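Ticket: presupuesto para ampliar la celda de dos brazos – pinzas, repuestos y utillaje
Estado: abierto
Prioridad: media
Fecha: lunes, 15 de junio de 2020

Hola a todo el equipo de Undel, y gracias de antemano por la paciencia, porque este ticket me va a salir largo. Como quedamos en abril, os paso lo que necesitamos antes de cerrar el pedido de la segunda celda. El trabajo sigue siendo el mismo: manipular comida y menaje de juguete con los dos brazos.
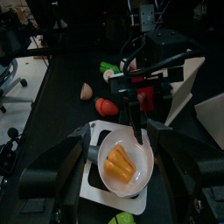
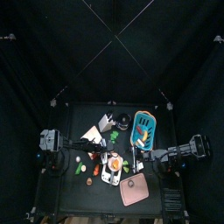 Las dudas que nos quedan son estas. El juego de dedos de repuesto nos sale en la oferta de Cliton por 900 euros, con nueve semanas de plazo, y Bunov nos ofrece uno parecido en 13 días, pero sin confirmar que encaje en nuestra brida. ¿Podéis mirarlo vosotros? Me daría mucha pena ahorrar tiempo y acabar mecanizando un adaptador...

También falta la partida de consumibles. Yo había reservado unos 70 euros al mes para menaje y comida de juguete, y me parece justo pero suficiente.

Actualización: Gachanja ha contestado (¡qué rapidez!) y mantiene el precio de las bases hasta que firmemos. Dejo el ticket abierto a la espera del plano de la brida – en cuanto lo tengáis, adjuntadlo aquí mismo y yo lanzo el pedido. Un abrazo y mil gracias.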